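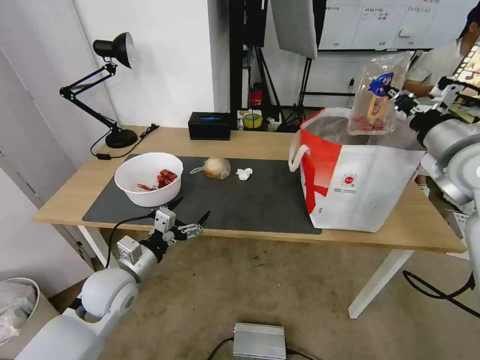

Bag packing is the subject of this session, and most of what goes wrong at a till or a canteen hatch goes wrong in the order things are put in. Sort first, pack second. Take a desk with a bowl of crayfish on it, a bread bun in clear plastic, a snack bar in its packet and an open shopping bag standing to the right. The snack bar is the easy item. It is sealed and can be held over the opening and let go. The bun is wrapped too, but it crushes. The crayfish are in an open bowl and can't go in the bag as they are.

## Order of packing

1. Stand the bag up and open it fully before touching any food.
2. Heavy and rigid items on the bottom. Tins of 400 g count as heavy, also when there is only one.
3. Sealed packets next, laid flat against the sides.
4. Bread and soft fruit last, with nothing on top.

Shellfish goes in a lidded tub and then in a bag of its own. Do not rely on cling film over a bowl - it lifts at the rim as soon as the bag is tilted.

## The surface

Clear used tissues and wrappers away before you start. A crumpled tissue next to a bun is a small thing, but it tends to get packed with the food. Lamp leads should run behind the work, not across it. A desk mat is fine for packets. Open food needs a surface you can wipe down, so move the bowl to a tray.

## Exercise (pairs, 10 minutes)

Collect a Derkum crate from the side bench. Each one has a mix of sealed, soft and open items. One person sorts, the other packs, then swap. Write down the order you used and any item you had to take out again.

Hand your sheet to Despina Nikolovski before the break. Mirsad Milošević has the spare tubs and lids.

Reading for July: the Mrema booklet, section on soft goods.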